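Pond notes, again

OK so quick one tonight, it's late and I have to be up early. Somebody asked in the comments last time why I keep going on about the pond behind Dalsgaard when there are perfectly nice lakes with boat ramps and ice cream. Because it's ten minutes away. Also because it's turning a funny color and I'd like to know why.

Went down at 6 in the morning, before the wind. Dead flat water. Green, but a thin green, like somebody rinsed a paintbrush in it. Last month you could see the old fence posts by the inlet nearly to the bottom. Now you get maybe the top foot and then nothing. I did the disk thing off the little dock (white plate on a rope, mine is home made and slightly bent) and did it over again when I didn't like the answer. Same answer.

Conductivity was 322 at the dock. 384 at the inlet. Numbers off my cheap Bristeo meter, which I calibrated, yes, before anyone writes in. The inlet is always higher, that part's not news. It's the gap that has been growing since April. Back then the two spots were close enough that I figured it was just the meter being moody.

My guess is road salt working its way out of the ground. The ditch along the Plandevano road drains straight into the inlet and they salt that hill like they're paid by the pound. People think the salt goes away when the snow does. Nope. It goes into the soil and comes out for months, slowly, with the groundwater. The green is a separate problem I think - that's more likely fertilizer, and a warm spring, and not enough rain to push anything through.

Or it's the geese. Could be the geese.

Things I have not done and should: phosphorus. I have the strips but strips are pretty hopeless at low levels, everything comes out as "some shade of pale blue, good luck". A real lab test costs real money. If I did 3 spots once a month all summer that adds up quick and I already bought waders this year.
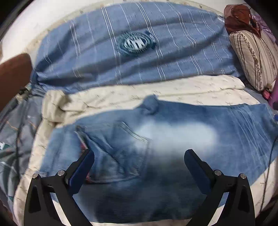
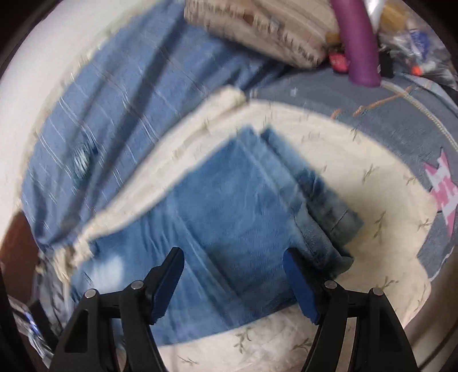
Anyway the depth thing. I paddled out to the middle with the long rope and the bottom was shallower than the old map says. The map's from who knows when, it has a mill on it. So either the map was wrong or there's a lot more muck down there than there used to be. Probably both. The weight came up with black goo on it and that rotten egg smell, which usually means no oxygen at the bottom. I'd love to get a proper oxygen reading down there but my probe cable is way to short and the longer one is 400 dollars. Not happening.

Shallow pond, warm top, no oxygen below, lots of nutrients. If you know lakes you know where that goes. The muck starts letting go of the phosphorus it's been holding and then you get a bloom even if all the lawns behave themselves. I really hope I'm wrong on that one. The frogs were loud at least. Saw two herons and a muskrat, and a turtle on the same log as always, same turtle I'm guessing.

Somebody also asked about Dristitz creek, downstream. Haven't been since the culvert got replaced. It looked muddy from the bridge but I was driving so take that for what it's worth. The overflow from the pond only reaches it when the water is high, and right now its not even close, there's a dry strip below the spillway with grass growing in it.

Plan for next time - same spots, same time of day, plus one jar from the middle so I can look at the green stuff under the scope. If it's little balls and threads I'll post drawings. If your dog swims there, maybe hold off until I've looked? Some of the blue-green kinds are bad news for dogs and you can't tell by eye. Rinse them off good if they already went in.

Will put the spreadsheet up when I find the column I deleted. Going to bed.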